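Robotics Projects for the Classroom and Club

Chapter 8
Picking from a Pile: The Laundry Project

Before you start

You should have finished Chapter 7 and have two arms that home correctly and answer to the same controller. Your team also needs the notebook pages on gripper force from the rigid-object labs. Keep the pages where everyone can reach them during this chapter.

What you will learn

How to describe a task when the object has no fixed shape
How to choose a grasp point on cloth
How to use a wrist view and a fixed view together
How to write a trial log that another team can follow

8.1 Why clothing is harder than blocks

In the earlier labs, your arm picked up blocks, cups and short lengths of pipe. Each object had the same shape every time you set it down. If you knew where one corner was and which way the object faced, you knew where the rest of it was. You could store a grasp once and use it again.

A shirt gives you none of that. Drop it twice and it lands two different ways. A sleeve may be on top, folded under the body, or caught inside another garment. The edge you want to grab may be out of sight. When the gripper closes, the cloth moves, and the plan you made a moment earlier may no longer fit.

Engineers call objects like this deformable. Rope, bags, cables and dough are also deformable, and much of what you learn here will carry over to them.

A pile adds a second problem. Garments overlap, so a pinch meant for one piece can take in part of another. In this chapter we call that a multiple pick. A multiple pick is recorded as its own result in the log, separate from a miss and separate from a drop.

8.2 The task

The Laundry Project comes from the Metwood robotics club, which ran it as its fall build and later shared the task sheet with the Zavala and Olerik clubs. The version in this book is dated 8 September 2023. It has changed a little from the draft the club tried in August, mainly in the scoring.

Each team starts with a mixed pile of clothing on the work surface. Using two arms, the team must separate the garments and place them one at a time in the area marked on its plan. A run lasts 16 minutes. The pile is mixed again by hand between runs, with both arms stopped and the power switch off.

Scoring is simple. A garment placed alone scores 2 points. A garment placed with another one attached scores nothing and stays where it is. A garment that leaves the work surface is out for the rest of the run.

You may drive the arms by hand with the leader controls or run your own program. Most teams drive by hand for the first several runs, and we recommend it. You will find out quickly which grasps hold and which ones slide off, and the recordings can be used again in Chapter 9.

8.3 Two kinds of view

A wrist camera moves with the gripper. It is close to the cloth and good for judging where the fingertips will land, but it loses sight of the rest of the pile as the arm comes down. A fixed camera keeps both arms and the whole pile in view. It is a poor guide to depth, and an arm can block it. Plan to use the fixed view to pick a garment and the wrist view to place the fingers.
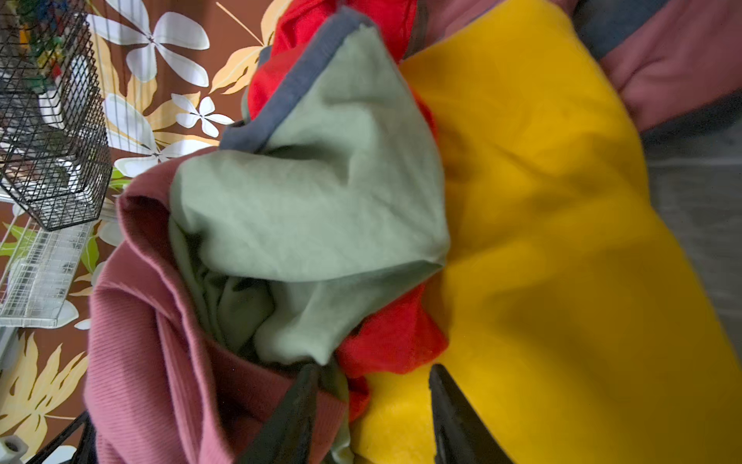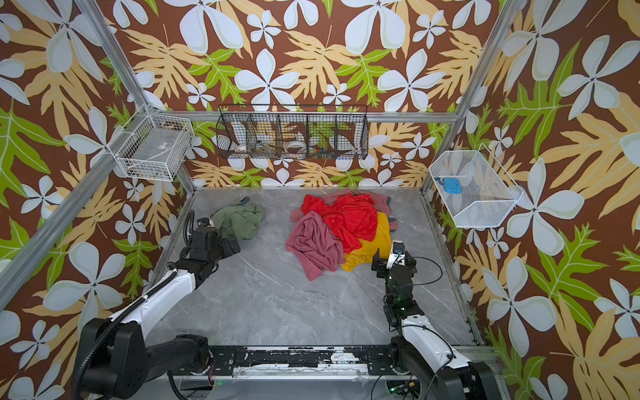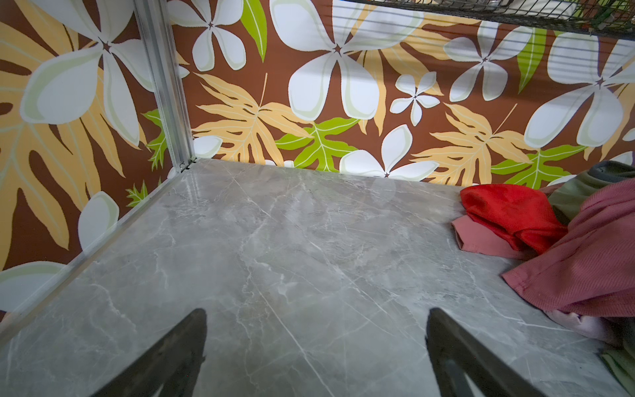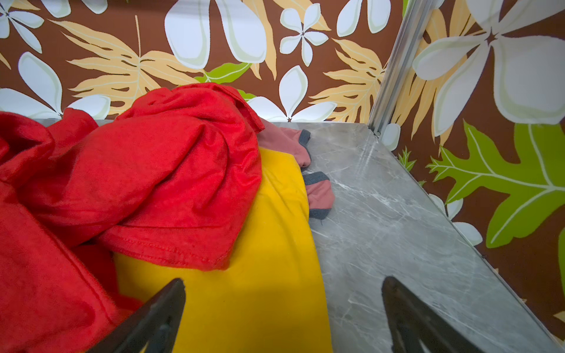
Figure 8.1 Views of the Laundry Project work area. The second is from the fixed camera and the others are from wrist cameras.

8.4 Choosing a grasp point

Start with the garment that has the most area showing. It is usually on top, and it is less likely to be pinned by something else. Look for a raised fold. A fold gives the fingers something to close on from both sides, while flat cloth tends to slip out or bunch up ahead of the fingertips.

Hems and cuffs are useful when you can see them. They are often thicker than the cloth around them and tell you where one garment ends. Check that the hem belongs to the piece you want. Color helps, but do not rely on it, as two garments may be close in color and one garment may have trim that looks like a separate piece.

Bring the gripper down slowly with the fingers open. Close them, lift a short distance, and stop. Look at both views before going any farther. If a second garment is coming up with the first, you have three choices: lower and try again, hold still and use the other arm to pull the second garment away, or give the pair a gentle shake. Write down which one you chose.

8.5 Keeping the log

Use one line per attempt. Record the run number, the arm, the garment, the kind of grasp point (fold, hem, cuff or flat) and the result. Results are single pick, multiple pick, miss or drop. If you use the Wisier log sheet from the back of the book, there is room for 23 attempts on each side.

Do not leave out attempts that went badly. A log with the misses removed cannot tell you which grasp points to avoid, and you will need that information when you write your picking rule in Section 8.6.

Team activity 8A

Place one long-sleeved shirt on a table. Drop it from elbow height and sketch its outline. Mark every fold you think a two-fingered gripper could hold. Repeat until each member of the team has made a sketch, then compare them. Did any two drops leave the same fold in the same place? Write a short paragraph on what this means for a stored grasp.

Terms to know

Deformable object: an object whose shape changes when it is handled
Grasp point: the place on an object where the gripper closes
Multiple pick: a grasp that lifts more than one garment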